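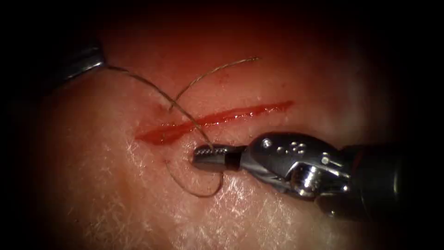
The Knot Rules

A small lab in Koltska has written down how a robot should be allowed to sew, and the result is one of the best things I've read all year

By Judit Szénási

The Walunden rules fit on both sides of a single sheet of paper. There are eight of them, and the sheet I was given had a coffee ring on rule five and a phone number scribbled across the top. I have now read it so many times that I can recite most of it, and I keep trying to do this at dinner, with mixed results.

They are rules for suturing with a surgical robot on practice tissue. Some of the sessions have a person at the console for every move. In others the software takes over for part of the stitch: it places the needle, or pulls the thread through, or throws one half of a knot, and then gives control back. It's that second kind that made the rules necessary. Plenty of good teaching exists for human hands at a console, and plenty of people are working on software that can move the instruments by itself. What goes on in the few seconds when one passes the work to the other was, at least in this lab, a matter of habit and shouting.

"We had two people who were both very good and they did it in completely different ways," Katalin Juhász told me. She runs the suturing bench at Szűcs, the training and research lab where the rules were written, and she spent many years operating before she came there. "One of them always let go of the thread before the software started. The other always held on. The software didn't care, it just did what it did. So one of them got nice knots and the other one tore things, and for a month we thought we had a software problem."

That's rule one, by the way. Before any handover, say who is holding the thread. Say it out loud, to a person, in words. Left, right, both or neither.

I love this rule. It sounds like something you'd tell a child learning to cross a street, and yet when I sat in for a day I heard it used over and over, and twice the person saying it stopped in the middle and corrected herself. The view on the console is hugely magnified, so a curl of thread looks like a rope and a tiny slip of the jaws looks like a truck backing up. Your eye goes to the bright part in the middle. The other instrument is often parked out toward the edge with just its tip showing, and it's very easy to forget that it still has hold of something.

Rule two is about slack. A surgeon at an ordinary table can feel the thread go tight. On the system the lab uses, the operator can't, and has to judge tension entirely by looking: how straight the strand is, whether the edge of the cut is starting to lift, whether the loop below is getting smaller. The rule says the software may not begin a pull unless there is a visible curve in the thread between the tissue and the jaws. If the line is already straight, a person has to give it some slack first.

Benedek Dobos wrote the first version of that one and he is still a little annoyed about how it came out. He's the engineer responsible for the motion software, and he wanted a number. He had a perfectly good number! He had a way of estimating the curve and a threshold for it, and he brought a chart to the meeting. Juhász asked him what the person at the console was supposed to do with a threshold.

"She was right," he said. "I still have the number. It's in the software, it does its job. But the rule is for the person, and the person needs something to look at."
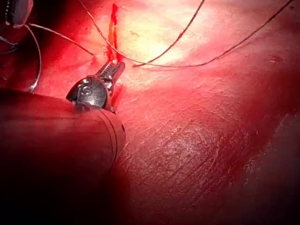
Most of the sheet works that way, and it's what I'd point to if someone asked me what makes a good standard. Every rule is written around a thing that can be seen or said by a tired person at four in the afternoon. Rule three says that the jaws may close on the needle or on the tail end of the thread, and that anywhere else along the thread needs a reason. Jaws that grip a needle well have fine teeth on them, and teeth are hard on thread. A strand that's been pinched in the middle can look fine and then part at the worst moment. The software is simply blocked from doing it. A person can, but has to say why, and the reason goes in the log.

I asked to see the log and was handed a laptop. The reasons are wonderful. "Tail lost behind wrist." "Loop on wrong side, needed to flip." "Was in a hurry, sorry." That last one appears more than once, over different initials.

Rule four took the longest and caused the only real fight. It covers where the needle point is allowed to be when nothing is happening. Dobos and his colleague Bence Hegedűs wanted a fixed parking pose, the same every time, so that each automatic move would start from a known place. The surgeons hated it. A pose that is tidy for a computer can leave the point aimed straight across the cut at the other instrument, and anyone who has sewn for a living has a deep feeling about that. They went back and forth until August, when Hegedűs gave up his lunch hours for a week to sit at the console and sew, badly, until he understood what they were talking about.

He came back and rewrote the rule himself. The point may rest anywhere the operator can see it, as long as it faces away from the other instrument, and the software has to be able to start from there. It meant a great deal more work for him. "It was a better rule," he said, and then talked very happily for a quarter of an hour about start positions, most of which I failed to write down.

What about the things that go wrong? They have their own rule, number five (the one under the coffee ring). If the thread crosses itself in a way the operator didn't plan, everything stops. You don't pull to see whether it clears. You don't let the software finish the move it's in. Crossed strands are a normal part of tying a knot, naturally, so the important words are "didn't plan," and the lab argues over them cheerfully all the time. Juhász has a test for trainees: she freezes the view and asks which strand is on top and where each one goes. If they can't trace it from one end to the other, they didn't plan it.

I tried this. I got it wrong. I was quite sure I was following one piece of thread and it was another piece that disappeared behind the instrument and came out somewhere else entirely. I'd have pulled, too, with total confidence.

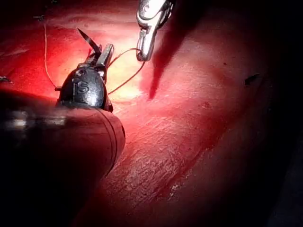 Rule six deals with light, and it was a surprise to me how much everyone had to say about it. Moist tissue throws back glare, and pale thread in front of glare can all but vanish. Dark thread has the same trouble in shadow. A person leans in, squints, moves the camera a little. Software that tracks thread may just carry on with its best guess, and a best guess looks the same from the outside as a sure thing. So the rule asks for a full look along the thread before each handover, with the camera moved if any stretch of it runs through a bright patch or into the dark. Dobos added a feature that grays out the automatic mode when the tracker loses its grip on the strand. The trainees complained that it grayed out constantly. He checked, and it was graying out when it should.

Seven is the record-keeping rule, and I won't pretend I read it with the same joy, although it may turn out to be the most useful to other labs. Each stitch gets a line: who had control at each stage, who was holding the thread, what was stopped and by whom. There are a little over 2,000 lines now. Fisteo, a small software outfit that helps several training centers compare their sessions, has asked whether it can build its own form on the Szűcs one, and the answer was yes, please, take it, tell us what's broken.

Something already is. Dezső Dudás at Fisteo pointed out that the form has no place to write down a stop that the operator thought about and decided against. He thinks those near-stops may be worth more than the stops. Juhász thinks he's right and also thinks that people will never fill it in. They're trying a foot pedal: tap it when you have a doubt, keep working, talk about it afterward. It had been in use for four days when I visited and had mostly been tapped by accident.

I should say what the rules don't cover. They have nothing to do with patients. They were written for practice pads and a training bench, by people who are careful to tell you so, and a hospital would need a great deal more than one sheet of paper. They don't say how good a stitch has to be, either. Other documents do that. These are about manners, more or less, between a person and a machine that share a very small space and one length of thread.

And rule eight? Rule eight says that anyone in the room may stop the robot, for any reason, and doesn't have to explain until the instruments are still. I watched a student use it on her second morning. She said "stop," the hands came off the controls, and everybody turned to her. She thought the tail was too short. It was looked at, and it was fine, and Juhász thanked her and put it in the log, and then they went back to the knot.

The lab will mail the sheet to anyone who asks for it. A new printing is planned once the pedal question is settled, with rule three reworded and the phone number taken off the top.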